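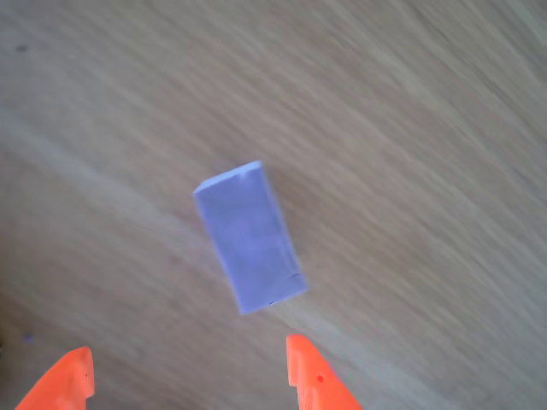
Keeping Brundo's fingers straight

Zaid Karaki keeps a spare pair of orange fingers in his jacket pocket, which I found out when he pulled them out along with his car keys. He looks after Brundo, the small arm at Zurgate's bench lab, and I'd asked him to show me what that takes.

"Mostly it's the fingers," he told me. "People want to hear about software, and I'm over there with a hex key."

He starts at 9 with the gripper wide open and a block on the table, well short of the tips. Then he closes it on nothing and looks for light between the pads. If one finger leans, he backs off the screw, reseats it and goes again (I watched him do this four times and he never once sighed!).

I asked about the purple block, which has a nick along its top edge. Was it time for a new one?

"No way. I know that block. If I swap it, I'm learning a new block and checking a gripper at the same time."

The wrist camera comes next. He runs the arm to the same pose every morning and compares the view with a saved one, and if the fingers have crept sideways, he redoes the mount. A set of fingers gets 535 grips before he pulls it, a number he settled on after one pair cracked at the base. The pair before that made it to 226.

"I'd printed those in a hurry," he said, and laughed. "You can put that in."

When I left he was tightening the left finger again.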